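Share 17 | Comments 3

What Is an Investor, Anyway?

My niece asked me this at breakfast, with her mouth full of toast, and I gave such a muddled answer that I've decided to have another go and write it down properly.

So, let's start with lemonade. Say you want to sell it at the end of your driveway. You need lemons, sugar, cups and a jug, and you've got two dollars and a button in your piggy bank. Your grandma says, "I'll give you ten dollars to get going, and you can pay me back on the weekend." That's a loan. You owe her ten dollars whether you sell every last cup or it pours rain and you drink the lot yourself!

Now say your grandma does something different. She says, "I'll give you ten dollars, and you don't have to pay me back. But I'd like to own part of the lemonade stand." Now she's an investor. If the stand makes money, some of it belongs to her. If it pours rain, she's lost her ten dollars and so she should be cross with the clouds and leave you out of it.

Grown-up companies work the same way, only with more paperwork and (usually) less lemonade.

A company just getting started is often called a start-up. I used to work at one. It was called Liltier and we made an app to help people find music lessons near their home. My boss was Kilian Brunner, and he began it at his kitchen table with $3,000 he had saved from teaching the trombone. I thought that was a fortune. It was gone before the summer holidays! Computers cost money, and so does rent, and so do the people who know how to make the app stop crashing when you tap the drum picture.

When your own money runs out you have a few choices. You can stop. You can go slowly and only spend what you earn. You can borrow from a bank, if the bank likes the look of you. Or you can go and find an investor.

How do you find one?

You ask. And ask, and ask. Kilian wrote to 164 people, and most of them never wrote back. When somebody does want to hear more, you go and see them and give a little talk called a pitch. It's a bit like show and tell, except that at the end you ask for money. You say what your company makes, who will buy it and what you'd do with the cash. Then they ask you hard questions. I went along to one pitch to work the slides, and I pressed the wrong button and showed everybody my shopping list.

The person who said yes in the end was Yoshinori Hirose. He had sold his own company, Kuroda, a few years earlier and he liked helping new ones. People who use their own money like this are sometimes called angel investors. No wings, I checked.

Why would anyone do it?

Mostly because they hope their part will be worth more later on. If you buy a small piece of a tiny company and it grows into a big one, your small piece grows too. You might sell it to somebody else for much more than you paid.

But lots of new companies don't make it. Yoshinori had also put money into a company called Zindton, which wanted to rent out skateboards, and it closed after a year. He didn't get a cent of that back. This is why investors often put a little money into lots of companies and don't bet everything on their favourite. It's also why you should never, ever invest money you need for something else, like rent or groceries or your brother's birthday present.

Does the investor become the boss?

Not always. It depends on how big a part they own and what everyone agreed to when they signed. Somebody who owns more than half can usually win any vote. Somebody with a small part might just get a letter now and then telling them how it's all going. Yoshinori rang Kilian every March and they talked for ages, but Kilian still made the decisions (and still picked the biscuits).

Some words to try out at dinner

Start-up: a new company that is trying to grow.
Pitch: the talk you give when you want someone to invest.
Share: one of the equal bits a company is divided into.
Profit: what's left after you've paid for everything.
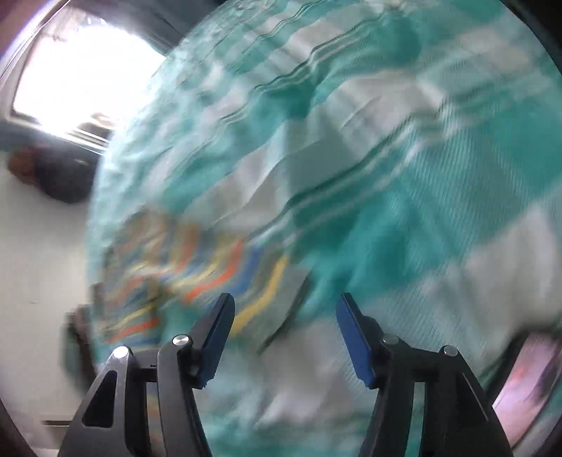 Shares are the bit my niece found trickiest, so we went back over them. A company gets divided up into equal bits, and each bit is one share. Think of a big bedsheet in teal and white plaid, and pretend it's your whole company. Now pretend you could snip it into 202 pieces, all the same size. Keep all of them and the company is all yours. Sell two to your grandma and she owns two pieces of sheet, and you've got 200 left, so you're still very much in charge. Sell too many, though, and you'll have a cold night with your toes sticking out. My niece wanted to know if she could buy one share of a chocolate factory, and I said yes, some of them, with a grown-up's help, but it doesn't come with chocolate. She's gone off the idea for now.

Related
What Is a Bank For?
Why Do Shops Have Sales?
Torkia: The Company That Changed Its Name
How to Make a Budget for Your Pocket Money
What Does a Boss Do All Day?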